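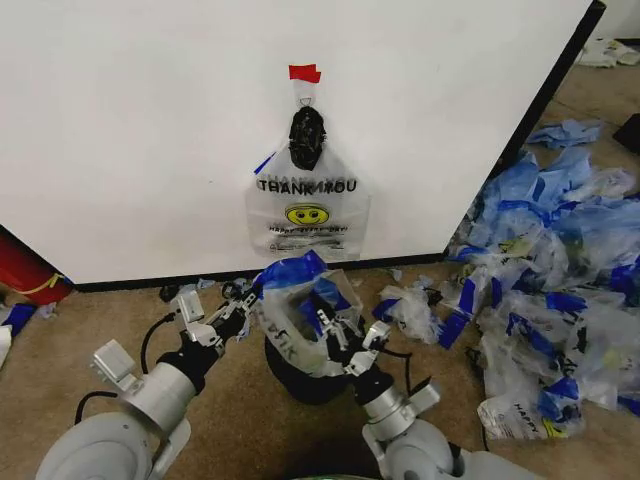 Bag station, view from the head camera. Multi-finger hands on both arms.

Marnex multi-finger vs. the cheap parallel jaw on thin plastic: is it worth the money?
Forum: End effectors and tooling

povholm_bench
1 Jul 2021

We have been going back and forth on this for most of June, so I would like some outside opinions before we sign for a second pair. I'm not sold, and I'll say so up front.

The setup is two arms, a head camera, a shopping bag hanging on the wall from a bit of red tape, and a lot more bags. The job is to take a bag by the handles and get it to where we want it without tearing it or dropping it. Thin film is about as nasty as it gets for us. It's see-through, it changes shape when the air conditioning kicks in, and the depth camera thinks half of it doesn't exist.

We ran the old parallel jaws first, then swapped in the Marnex hands. Same arms, same controller, same operator. The rep told us the articulated fingers would "conform to anything." My notes so far:

Parallel jaw: closes where you tell it to. If the film is between the pads, you have it. If it isn't, you have nothing, and you know right away.

Marnex: closes on something nearly every time. Whether that something is the handle or a random fold of the bag is another matter. The grip signal looks the same either way.

We did 28 attempts with each. Jaws got 23. I'm not posting the Marnex number yet because two of us scored it differently and we're still arguing over what counts as a grasp.

What would you need to see before paying for a second pair?

flatpack_fred

Nice photo. I have a question though. Your handles are all taped up. Blue tape on the one in the right hand, blue on most of the pile, and a big black wad on the one on the wall. You're not testing a gripper on thin film. You're testing a gripper on tape.

povholm_bench

Fair hit. The tape stays on for now because bare handles were hopeless with both tools and we learned nothing from them. The hand and the jaw got the same taped bags, so the comparison should still hold.

flatpack_fred

It holds for taped bags. I wouldn't carry it any further than that. A taped handle is a stick, more or less, and a parallel jaw is very good at sticks. If anything you've set the test up in favor of the cheap tool, and then you're surprised the cheap tool does fine.

cassim_user_4

Disagree with Fred a little. If you're allowed to tape the handle, the cheap tool wins and you go home. Plenty of real jobs let you change the part. We run Cassim jaws on pouches and the first thing we did was ask the supplier for a stiffer tab. It cost next to nothing. The question is whether povholm's customer will live with tape.

povholm_bench

No customer yet. It's an internal thing, which is part of why I'm cranky about the price.

ohm_sweet_ohm

I've had a pair of the Marnex hands for a while, and I think you're being unfair to them. They need tuning. Out of the box the finger current limit is set for boxes and bottles, and on film the fingers just curl until they hit each other. Drop the limit, slow the last part of the close, and you get a much cleaner pinch. Did you change anything or did you run the defaults?

povholm_bench

Defaults for the first half, then we lowered the current. It did get gentler. It didn't get any better at telling me what it was holding. With the fingers curled over a crumpled bag I can't see the contact from the head camera, and the hand can't tell me either. At 2,000 a finger set I expect one or the other.

ohm_sweet_ohm

That's a camera complaint more than a gripper complaint. Put a small camera at the wrist.

povholm_bench

Then I'm buying a hand and a camera and writing code to go with it. The jaw didn't ask me for any of that. I'm also not keen on more wiring. There's already a cable along each forearm and I've snagged one.

bitwise_barb

Has anybody asked what the controller is doing? We had what looked like a gripper problem for weeks. The gripper was fine. The arm was still settling when the close command went out, so the fingertips were moving sideways while they shut. On a bottle you never notice. On a bag it pushes the film out of the way. We added a short wait and our misses dropped by a lot.

If the Marnex is heavier than the jaw, and I would bet it is, the arm will take longer to settle and you'd see exactly this. Same controller gains for both tools isn't a fair test.

povholm_bench

It is heavier. I hadn't thought about settling time. The payload number in the controller got updated when we swapped but the gains didn't. OK, that one I'll go and check.

flatpack_fred

Told you the comparison was shaky.

povholm_bench

You told me it was the tape.

flatpack_fred

It can be both.

cassim_user_4

Can we talk about the background? You've got a translucent white bag against a white wall. The camera is looking at nearly nothing. You can see the THANK YOU on the front, the same lettering backwards from the back side, and a yellow smiley. If your detector has learned to find the smiley and reach for a spot above it, then the day you turn the bag around or get a plain one, both grippers go to zero and you'll blame the hardware.

povholm_bench

No detector in these runs. Operator drives both arms, so it's a person's eyes on the screen. I wanted vision out of the way before comparing tools.

cassim_user_4

Okay, then I take back half of it. The operator is still looking at white on white. Tape up a dark sheet behind the bag and see if the numbers move. If they do, you've been measuring eyesight.

callum_rig

We built a Callum rig for more or less this job, so here's my two cents. We went through jaws, a suction cup and a multi-finger hand. Suction was a joke on crumpled film. It sealed on the flat part and then the bag folded itself right off the cup. The jaw was best for picking. The hand was best for anything after picking, like holding the bag open or shifting it without letting go.

So I'd ask povholm what the job is once the bag is off the wall. If it's "drop it in a bin," keep the jaws. If the second arm has to open it, you may end up wanting fingers on at least one side.

povholm_bench

Opening is the next step on the plan, yes. The one in the right hand is partly open, but I wouldn't read anything into that. Crumpled bags look partly open half the time.

ohm_sweet_ohm

Then I don't see why you're arguing against the hands. Your own plan needs them.

povholm_bench

My plan says "open the bag." It doesn't say which tool. I've watched people open a bag with two flat sticks. I'd like somebody to show me a run of attempts, start to finish, with the misses left in. The video the rep sent has a cut between the approach and the lift, every single time. I asked for the uncut version and got a brochure.

bitwise_barb

Ha. We got the same brochure from a different company.

callum_rig

I can't post ours because of the customer, but our hand missed plenty. I won't pretend otherwise. Mixed tools might suit you, jaw on the left to pick and hand on the right to work the opening. You already own both, so it costs you an afternoon and a tool change.

flatpack_fred

Mixed tools means two calibrations, two sets of gains, two sets of spares. Sounds cheap until somebody bumps a wrist and you can't remember which file goes where.

callum_rig

Label the files?

flatpack_fred

You've clearly never worked with my coworkers.

povholm_bench

Okay, here's where I am. Next round I'll do these:

Retune the gains for each tool and add a settle wait before the close.
Dark sheet behind the bag.
Half the bags with no tape on the handles, even if it's ugly.
Agree on what a grasp is before we start. I'm going with handle in the fingers, bag clear of the wall, held for a slow count of five. A fold of the side doesn't count.

If the Marnex beats the jaw on untaped bags under those rules, I'll sign for the second pair and say so in this thread. Until then the order stays in my drafts.

ohm_sweet_ohm

Lower the current limit before you start, please. Not halfway through. I'll send you my settings.

povholm_bench

Send them. I'll run yours and the defaults and post both.

cassim_user_4

I still think the tape is the answer and you're all trying to get rid of it.

flatpack_fred

Post the untaped numbers even if they're terrible. Those are the ones I want.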